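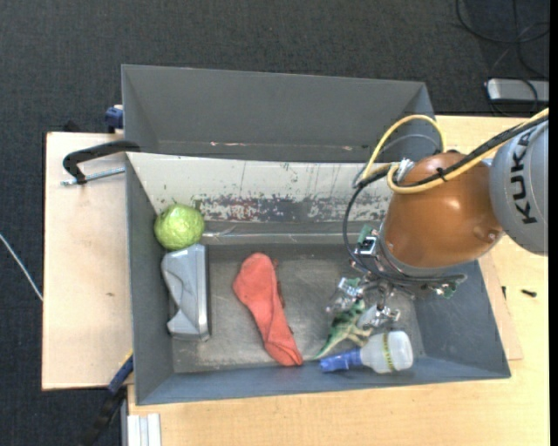 # Le thym citronné de Horkel revient sur les étals, et la récolte est magnifique !

*1er février 2019*

Les amateurs de tisanes l'attendaient depuis l'automne : le thym citronné séché de la vallée de l'Erkier est de nouveau en vente à la boutique Clulley, place du Marché à Horkel. La coopérative Vergara, qui cultive la plante sur les terrasses au-dessus du village, a livré cette semaine environ 2 000 sachets, de quoi tenir jusqu'à la prochaine coupe si la demande reste raisonnable (l'an passé, tout était parti avant le printemps). Et franchement, quel parfum ! Dès qu'on ouvre un sachet, l'odeur de citron monte d'un coup, avec ce fond un peu poivré que l'on ne retrouve pas dans les thyms plus communs.

L'été a été généreux. Après un mois de juin frais qui avait fait craindre le pire, le soleil s'est installé sur les terrasses et les touffes ont fleuri tard, mais bien. La coopérative a choisi de couper juste avant la pleine floraison, tôt le matin, une fois la rosée évaporée. Le séchage s'est fait à l'ombre, sur des claies, dans l'ancienne grange à foin du haut de Horkel, que l'on a rouverte de chaque côté pour laisser passer l'air. Les feuilles ont gardé une belle couleur, et c'est sans doute ce qui réjouit le plus Celeste Durán, responsable des cultures chez Vergara.

« Quand le thym brunit au séchage, il perd la moitié de son caractère, explique-t-elle. Cette fois, on a pris notre temps, on a retourné les claies matin et soir, et j'ai retrouvé le goût de celui que ma grand-mère mettait dans le bouillon. »

## Une plante de tous les hivers

Dans la vallée, le thym est d'abord une affaire de famille. On en boit une tasse le soir dès que la gorge gratte, on en glisse un brin dans la soupe, on en fait des inhalations quand le nez se bouche, la tête sous une serviette. Les anciens lui prêtaient toutes sortes de vertus, de la digestion au sommeil ! Sans aller aussi loin, beaucoup d'habitants disent apprécier sa chaleur et son côté réconfortant pendant les longues soirées de février. Le thym citronné, plus doux que son cousin des garrigues, plaît aussi à ceux qui trouvent les tisanes trop amères.

Gwenllian Nicholas tient la boutique Clulley et anime l'atelier de tisanes de l'arrière-salle. Sa façon de le préparer est toute simple : une bonne cuillère à café de feuilles pour une tasse, de l'eau frémissante (surtout pas à gros bouillons), huit minutes à couvert. Le couvercle compte beaucoup, insiste-t-elle, car c'est la vapeur qui emporte les arômes. On filtre, on ajoute une rondelle de gingembre frais ou un morceau de pomme séchée, et on boit bien chaud.

Pour la gorge, elle recommande un mélange que les clients lui réclament chaque hiver, à parts égales de thym citronné et de feuilles de mauve, avec une pincée de fleurs de sureau. Elle rappelle au passage, avec raison, qu'une tisane accompagne un petit rhume et ne remplace pas une consultation quand la fièvre s'installe. Les femmes enceintes et les personnes qui suivent un traitement demanderont d'abord l'avis de leur médecin ou de leur pharmacien.

## L'atelier affiche déjà 200 inscriptions

L'autre bonne nouvelle de la saison, c'est le succès des ateliers. L'an dernier, ils se remplissaient au compte-gouttes. Cet hiver, 200 personnes se sont inscrites pour apprendre à reconnaître, sécher et conserver les plantes de la vallée, et il a fallu ajouter des séances en soirée. On y vient en couple, entre voisines, avec des adolescents parfois un peu traînés là et qui repartent avec leur pot de baume sous le bras ! Au programme : tisanes de saison, vinaigre au romarin, huile de calendula pour les mains abîmées par le froid, sirop de thym pour napper les yaourts.

Le sirop, justement, a fait un triomphe à la dernière dégustation. La recette tient en peu de mots. On laisse infuser une belle poignée de thym dans un demi-litre d'eau chaude, toute une nuit, puis on filtre et on ajoute 300 grammes de sucre de canne avant de faire réduire à feu doux. Un filet de jus de citron à la fin, une bouteille propre, et le tout se garde au frais pendant une quinzaine de jours.

## Et pour la suite ?

La coopérative prépare déjà la saison prochaine. De jeunes plants issus de boutures attendent sous abri et seront mis en terre en mars, sur une terrasse abandonnée depuis longtemps dont les murets viennent d'être remontés. Celeste Durán voudrait y essayer aussi la mélisse et un peu d'hysope, deux plantes que les habitants demandent souvent et qu'il faut pour l'instant faire venir d'ailleurs. La première coupe n'aura pas lieu avant l'été de l'année suivante, le temps que les racines s'installent.

En attendant, les sachets de thym citronné sont disponibles à la boutique Clulley aux heures habituelles d'ouverture, ainsi qu'au marché couvert de Horkel. On les conserve dans un bocal bien fermé, à l'abri de la lumière et loin des plaques de cuisson. Les inscriptions aux ateliers de mars se prennent directement au comptoir, et une tasse est offerte à tous ceux qui veulent goûter avant de se décider.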